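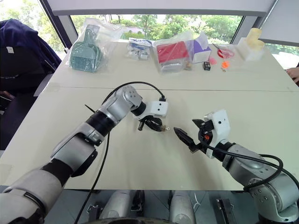
Pack a Grab-and-Go Bag for the Cat
Posted in April by the Paremside Pet Pages
Print this page | E-mail this page

I love this little job! Five minutes at a table and you're set for a weekend away with the cat.

1. Clear a table and line everything up along the far side, so the near half stays free for working.

2. Give the litter scoop its own clear plastic bag. A bright one (teal is my favorite) is so easy to spot later, and the slots stay away from everything else.

3. Put the small packaged things together in a second, smaller clear bag. Squeeze the air out before you close it!

4. Weigh out dry food for 2 days. My big boy gets 88 grams a day, so 176 in all, and I pack one extra meal in case we hit traffic.

5. Fill a 300 ml bottle with water for the drive.

Heavy things go in the tote first, then the food, with the scoop bag right on top. You'll want it the minute you arrive, trust me. When you get home, wash the scoop, let it dry all the way and slip it into a fresh bag for next time.

E-mail this page | Print this page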